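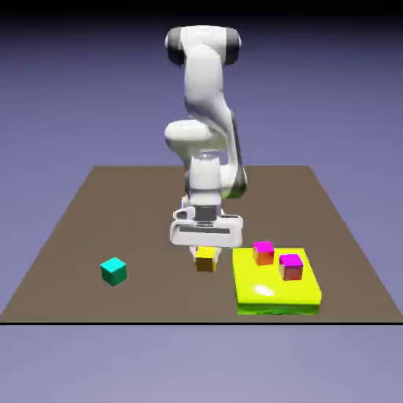

Brernon opens block-moving task to remote drivers

Updated in March, 9:40 a.m.

Brernon has put its simulated tabletop arm online for outside drivers, and the first batch of recordings is in. 3,534 runs so far. The company says it will keep the sign-up page open through the end of the month, longer if the servers hold.

The task is small cubes and a flat yellow platform. Pick up a cube, carry it over, set it down, let go. Drivers do it from home through a browser window, with a game controller or a plain mouse and keyboard. No arm needed, no lab visit. Every joint move and every open or close of the gripper gets saved, and the saved runs are what the arm's control software learns from.

It sounds easy. New drivers mostly say it is not. The common complaint is depth. On a flat screen it is hard to judge how far the fingers are from the top of a cube, and a lot of early runs end with a cube knocked sideways instead of lifted. Brernon added a second view after the first week, switchable with one key, and says failed runs dropped. It did not give a number.

Drivers get 5 practice runs before anything is kept. After that each run is scored pass or fail by the simulator. A pass means the cube is resting on the platform and the gripper is clear of it. Cubes already up there have to stay up there. Bump one off and the run is a fail even if the new cube lands fine.

Failed runs are not thrown out. They go in a separate folder, and the company says it may use them later to teach recovery, meaning what to do after a bad grab. Nothing has been trained on them yet.

The remote setup was built by Veren, a two-year-old software shop that until now mostly did remote control for warehouse carts. Veren handles the connection, the log-ins and the lag. Lag was the big worry. The system pauses the simulation if a driver's connection falls more than 200 milliseconds behind, then picks up where it left off. Annoying for people on slow lines, and the forum is full of it, but Veren says runs recorded with heavy lag were close to useless. The arm overshoots, the driver corrects, the arm overshoots the other way. Software trained on that picks up the wobble along with everything else.

The company is also asking people to slow down. Fast drivers tend to swing the arm in at an angle and drop the cube from a height. It counts as a pass in the simulator. On a real table it would probably bounce. A note now pinned at the top of the sign-up page asks drivers to come straight down over the cube, close, lift, and wait for the arm to settle before moving accross. Runs that follow the pattern get marked for the main training set. The rest are kept but used less.

There is a by-hand side to the project as well. At the Adamczyk workshop, where Brernon keeps its physical arms, staff have been recording the same kind of task the older way, by taking hold of the arm and pushing it through the motion while it logs its own position. 606 of those runs exist. They take longer and they tire people out, and someone has to put the blocks back between tries. In the simulator a reset is one key.

The plan is to train on both sets and compare. The open question is how many remote runs it takes to match one done by hand, and Brernon is not guessing in public. Staff at the workshop say the by-hand motions are smoother, with fewer stops and starts, but also narrower. The same few people with the same habits, always reaching in from the same side. The remote runs are messier and cover more of the table.

Early test results are mixed. Software trained only on remote runs does well when the cube starts near the platform and poorly when it starts way off to one side. The likely reason is that drivers go for the nearest cube first, and plenty of them quit before they get to the far one. Starting positions will be shuffled from the next update on, and a run will only count if the driver moves the cube they are told to.

No word on pay. Drivers are unpaid for now and get a spot on a leaderboard, which has caused some grumbling on the forum, mainly from the people near the top of it. Brernon says it is looking at gift credit for anyone who finishes a full set. Details to come, it says, no date given.

Drivers must be 16 or over. No video or sound of the driver is recorded, only the control inputs and the state of the simulation. Runs can be deleted on request up until they go into a training set. After that they stay in.

A stacking task is next, under the working name Zodik. Same arm, same sort of cubes, but placed one on top of another. A short trial with Brernon staff only is under way and the release of a public version depends on how it goes. Existing log-ins will carry over, practice runs wont.

Sign-up is through the project page. Controller drivers should update their browser first, older versions drop the trigger buttons and the gripper will not close. A fix is being worked on.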